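New in your feed: The Second Shift with Sarmīte Mets

We have a new show in the Ikstead family this month, and I've been looking forward to telling you about it since spring! It's called The Second Shift, it's hosted by Sarmīte Mets, and it's for people who are starting over at work in the middle of their lives.

Some of you will remember Sarmīte from her two guest spots on our mentoring series. She spent 16 years running the night desk at a freight company called Divville, left with no plan at all, and slowly built a coaching practice for people in the same boat. Her inbox after those guest spots was something to see. She got 191 messages, she answered every one, and a lot of what people asked her has ended up shaping the first season.

Each episode runs half an hour or so and sticks with one person. You won't hear a lot of "five steps to your best self" on this one. Sarmīte likes to start with a dull question (what time did you get up on the day you quit? what did you have for lunch?) and let the guest wander from there, and it's amazing what comes out. The woman in episode one talks for a good four minutes about cleaning out her desk drawer, and I was glued to it.

Episode two is my favorite so far. Nazar Vasylenko was a school principal for most of his career and now leads a small team at Mac Carthaigh, where he is the oldest person by a wide margin and the newest by a few months. He talks about learning to ask for help from people half his age, and about the first meeting he ran there, which he says he treated like a staff assembly until somebody gently asked him to sit down. He and Sarmīte disagree about whether a leader should admit to being nervous. Neither of them gives in, and they're still at it when the music comes up.

Later in the season you'll hear from a pastry chef turned hospital manager, a pair of sisters who bought a hardware store, and a man who went back to the same job he'd left ten years before – and was happier the second time. There's also a listener episode planned for November, built from your voice messages. If you have a story about changing direction, please send it in! Keep it under two minutes and tell us your first name and what you used to do. Messages can be rough. Sarmīte likes them rough.

A few practical things. New episodes come out every two weeks at 6 a.m., so they're waiting for you before the commute. If you already subscribe to the main Ikstead feed, the first episode will show up there, and after that you'll need to follow The Second Shift separately. Transcripts go up on the same day as the audio. The trailer has been played 1,137 times already, which is a lovely start for a show with no episodes out, so thank you to everyone who passed it along.
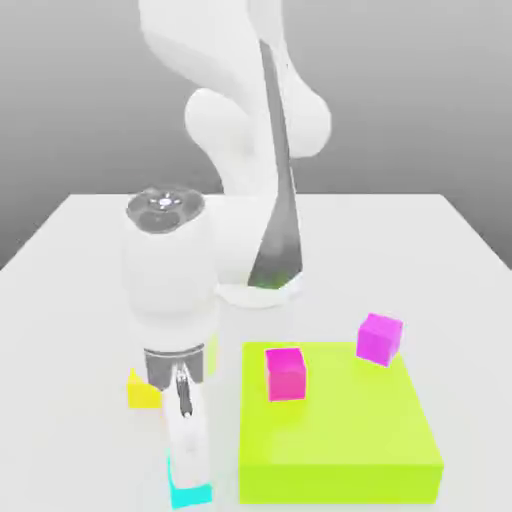
A rendered view of a white robotic arm over a tabletop with colored objects.

We're also putting together a listening group to go with the season. It will meet online once a month through Kikley, for an hour, with Sarmīte there for the second half. You don't need to have heard every episode, and you don't need to be changing jobs either. Several of the people who tried the pilot group were coaches who came along to listen, and they turned out to be some of the best company in the room. We have space for 600 members on the list and the calls are split into small groups of eight or so, so there'll be time for everyone to talk.

To join the group, reply to this email with the word "shift" and we'll send you the sign-up form. The same goes for questions, guest ideas and complaints about the theme music (it's growing on me). Sarmīte reads the replies herself, usually late in the evening with a pot of tea, so give her a few days to get back to you.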